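The Shared Fruit Bowl: our project report

When we started in April we had only a vague idea that we would like to find out what people really do with fruit when it is left out for them. Our tutor group gets through a great deal of it, and a great deal also goes in the compost, so it seemed a friendly sort of question to spend a term on. We settled on one wide steel bowl on the table with the checked cloth, and put different fruits in together, oranges and a green apple among them.

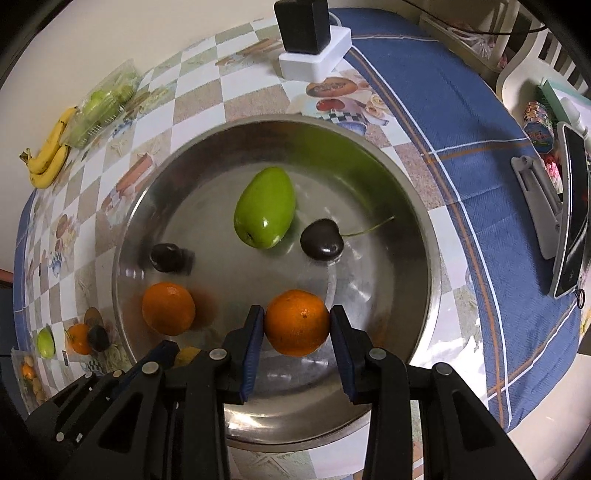

What we noticed

Over the project we wrote down 80 visits to the table. Oranges were the slowest to go, which surprised us all, as they were the ones everybody had said they liked best when we asked beforehand! We think the peeling puts people off between lessons. Plums went quickly, and the small yellow fruits were picked up and put back more than anything else (we did feel a bit sorry for them). We also tried mixing the colours well, so that the dark plums lay near the bright orange and the green apple.

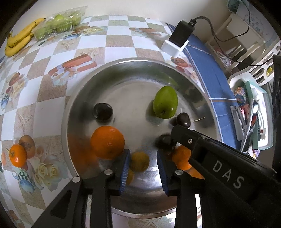
Gearóid Cronin felt we ought to have put a little plate for peel beside the bowl from the beginning, and that the oranges would have done much better for it. We agreed, and we would love to try it next term.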